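Wistine 挂烫机 204 型 立式 单杆
货号 3582
现货，灰白一色。黑色七月到，到了再上架。

先说适合谁。小店面，裁缝铺，家里衣服多的。每天烫几件到几十件都行，整天连着开的洗衣房别买这个，买 411 型，页面另开。204 型水箱小一号，机身轻，一个人拎上楼没问题。

配置
主机一台，伸缩杆一套，蒸汽管一根，喷头一个，毛刷头一个，裤线夹一只，挂衣架一个，隔热手套一只（单只，右手左手都能戴），说明书。
毛刷头卡在喷头前面用，呢料、灯芯绒用得着，T恤衬衫不用装。裤线夹也是卡喷头上，夹住裤腿从上往下走一遍，慢一点。
不含熨烫板。要板的另拍 Doucette 小平板，尺寸配得上，挂在杆子背后就行。

有人问 204 和 411 到底差在哪。水箱、喷头宽度、底座轮子。411 两档以上都能锁住连续出汽，204 高档要按着。管子是一样的管子，备件通用。喷头不通用，买错过的不少，下单看清楚型号！

蒸汽管外层
原装管外面是一层织物套。用久了套子靠近喷头那头会松，往下滑，不影响出汽，看着难受。可以自己缠两圈胶带固定，布基的、绝缘的都行，别缠喷头金属那段，那里烫。缠的时候稍微拉紧，带子贴着走，末端压住。管子粗细有变化的地方起皱很正常，不用拆了重来。胶带店里不送。

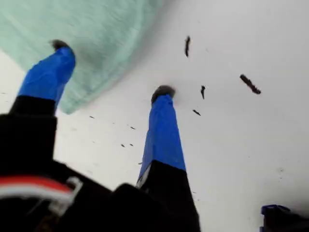 蓝色胶带，缠好后表面有细小皱褶

加水
自来水能用，水硬的地方结垢快，建议用纯净水或者凉开水。不要加香水、花露水、柔顺剂、醋。加过香水的机器返回来修，管子里全是黏的，这种不算保修。
水箱提手往上一提就下来了。加到线，盖子拧到底，装回去听到咔一声。没有咔一声就是没到位，会漏。
开机预热，指示灯由红转绿才出汽，没绿之前按着喷的是水点子，衣服上一摊一摊。等灯。

用法（T恤、薄衬衫）
挂着烫：衣架挂好，扣子扣第一颗，另一只手戴手套拉住下摆，喷头贴着从上往下。领口最后走。
平着烫：棉T恤其实平着更省事，找一张平桌子，铺厚毛巾，毛巾上再铺一层簿布，衣服放上去，手先抹一遍，把肩和袖子理顺，然后喷头离布一点点扫过去。喷头不要朝下长时间停着，冷凝水会滴。
上半身最容易堆皱，领子下面那一块。先把布拉开再给汽，皱着就喷等于把褶子定在那儿了。下摆一般不用怎么管，最后带一下。
印花的翻过来从反面走。胶印的别碰，烫过会粘。
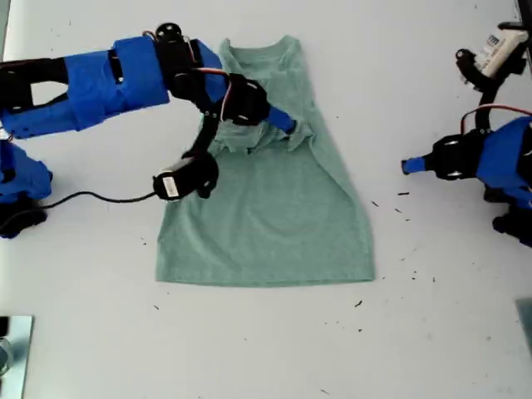
浅灰绿圆领T恤，平铺在白色台面上，领口下方皱，下半截平整

面料参考，按档位
棉、麻：高档，可以贴布。麻要趁潮，干透的先喷点水。
涤纶、混纺：中档，贴布不要停。
真丝、醋酸：低档，离开布面，反面走。没把握先在里侧缝份上试一小块，看看有没有水印子。
羊毛、羊绒：中档，隔空，毛刷头。烫完挂着晾一会再收柜子，热的时候叠起来又皱了。
丝绒：隔空，顺毛。不能压。
皮、麂皮、塑料涂层：不要用。雨衣也不要用，问过好几次了。

叠之前的小事
烫完摊凉再叠。捏布的时候捏双层，单层一提就走形，尤其是薄针织，指尖那一点会拉出个小尖。肩线对肩线，侧缝对侧缝，多出来的往里折。叠好的不要马上摞太高，最底下那件第二天就是一条一条的印子。店里要陈列的，中间夹张硬纸。 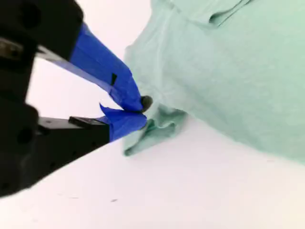

Prollirton 衣物护理用品部

本页由本部门维护，资料更新 2018-06-15。价格以店内标签为准，网页改得慢。

除垢
用到出汽变小、喷头往外吐白渣，就该除垢了。水硬的地方勤一点。
步骤：断电，放凉。水箱拿掉，机身底下有个排水塞，放倒，拧开，旧水倒干净。灌除垢液（Pliltora 的那种小瓶装，柜台有，一瓶一次），塞子拧回去，立着放一个钟头。再倒掉，清水冲三遍。装好水箱，通电，空喷到没有味道为止，对着水池喷，别对着衣服。
塞子里面那个橡胶圈别弄丢，倒水的时候最容易掉进下水口。丢了可以单买，很便宜，报货号就行。

常见问题
不出汽：看水箱装到位没有；看灯；看管子有没有打折。管子垂成U形积了水会咕噜咕噜响，把管子提起来抖一下，水流回去就好了。不是坏了。
喷头滴水：预热没到，或者喷头放得比主机低。挂回杆子上，等一会在按开关。
底座漏水：排水塞没拧紧，多半是这个。拧紧还漏的，拿来。
杆子往下缩：卡扣没扳到头。湿的冬大衣别挂，太重。
跳闸：不要跟电水壶、微波炉共用一个插排。直接插墙上。
插头是三脚的，别剪，别用转两脚的转换头。

保修
主机保一年，管子和喷头半年，杆子、衣架、手套、夹子不保。凭小票。小票丢了报购买时留的电话也能查，没留电话的就没办法了。
人为的不保：加了不该加的东西、摔的、冻裂的。冬天放阳台仓库的，收之前水一定要放干净，每年开春都收到几台冻裂的水箱。
维修收件在 8 号柜台，找 Réjean Leclerc。他中午不在。寄修请先打电话，不要直接寄，到付不收。寄的时候水倒空，喷头拿袋子包一下，杆子不用寄。

备件
水箱 有货
蒸汽管（204/411 通用）有货
喷头 204 专用 有货
毛刷头 缺，七月
排水塞连胶圈 有货
隔热手套 有货，单只卖
裤线夹 停产，旧款还剩几只，颜色不挑的来

退换
没加过水的可以退。加过水的只换不退，有质量问题的除外。包装箱留着，没箱子的退货收箱子钱。
门店自提当天可取，下午晚了算第二天。送货只送市区，不上门安装，杆子自己插，不用工具。

买过 204 的还看了
Doucette 小平板（挂杆式）
Pliltora 除垢液 小瓶
Wistine 411 型 立式 双杆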